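Print this page | E-mail this article | 15 shares

Folding Door Quotes Should State the Track Load

A quote for aluminum folding doors normally lists width, height, glass type, color and price. It rarely lists the rated load of the top track. I think it should, and that buyers should send back any quote that leaves it out. 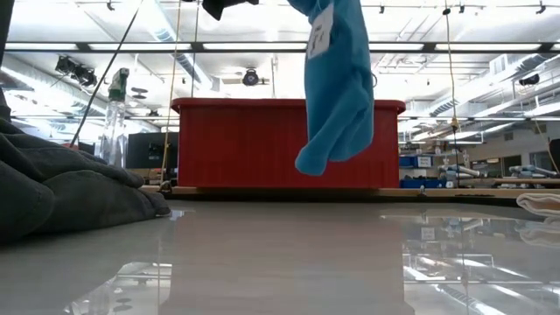
By Amra Stoyanova
September 2018 | 6 comments

The top track carries the full weight of the panels on most systems sold here. If the beam above it sags, the panels drop with it and the rollers bind. Sellers know this. Their sheets still describe the frame as "heavy duty" and stop there.

In August I compared quotes from Brisska and Cumirent for the same opening. Both used panels 1000 mm wide. Brisska gave a total hanging weight of 569 kg and a limit for beam movement. Cumirent gave neither and was cheaper. A buyer reading only the price column would pick the second, then pay a builder to find out what the beam has to hold.
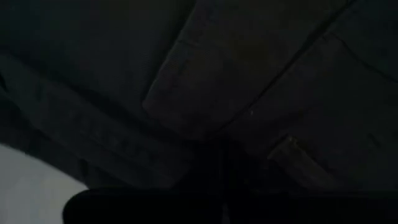
The usual reply is that the load is the builder's concern. I disagree. The builder can't size a beam without the panel weight, and the panel weight depends on glass the seller has chosen. Going from double to triple glazing changes the figure a good deal. So does a thicker outer pane.

Vukadinović prints the weight of each panel beside its size. The table takes up half a page. It also gives the roller rating separately from the track rating, and the lower of the two is the one that counts.

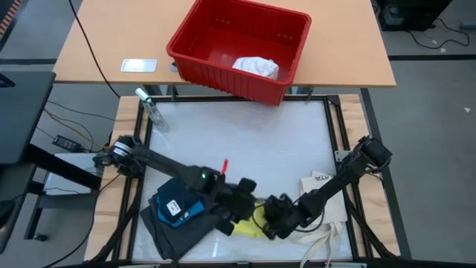 Bottom-rolling systems, such as the one Drukach sells, move the weight to the floor. That helps under a weak beam, but the sill then needs a firm, level base and regular cleaning. The top guide still has to resist wind. Those quotes need a load line too, with the sill support stated next to it.

Comments (6) | E-mail this article | Print this page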